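Library > Working Papers > Memory and Everyday Places > Section 4

29 Nov 2024
By the Basevora Reading Group on Memory

4. Where people say they left things

We come now to the part of the study we had most looked forward to, and which gave us the most trouble. In March we asked 70 adults in the town of Prenier to keep a small notebook for 15 days and to write down, each evening, where they had put the things they use daily (keys, glasses, a pen, the mail). The notebooks came back well filled, and a good many of them were a pleasure to read. After setting aside entries we could not make out, we had 700 to work with.

What struck us first was how seldom people named a room. They named a surface, and then a neighbor: "on the table, by the bread," or "on the shelf, next to the blue cup." Older writers did this a little more than younger ones, though we would not lean hard on that difference, as the Ventura notebooks in our earlier study showed hardly any. Thirteen of our writers never named a room at all, and they seem to have found their things as well as anyone else did.

We also noticed that the same table could be a good place or a bad one depending on who was writing. Some people like a surface with plenty on it, and use the other things as landmarks. Others told us, at some length, that a busy table swallows whatever is put down there. Figure 4 gives a sense of the kind of surface we mean, with small things spread over a cloth.

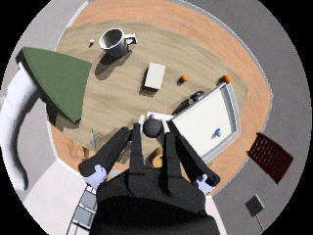
Figure 4. Small objects on a cloth-covered table, overhead view (computer rendering).

It would be easy to read too much into all this. A notebook kept at the end of the day records what a person remembers by then, and the act of writing surely helps the remembering along. We return to that worry in Section 5, where the Mumen interviews let us compare what was written with what was said.

Related items
Section 3: The notebooks and how we read them
Section 5: The Mumen interviews
Landmarks in the kitchen: notes from Ventura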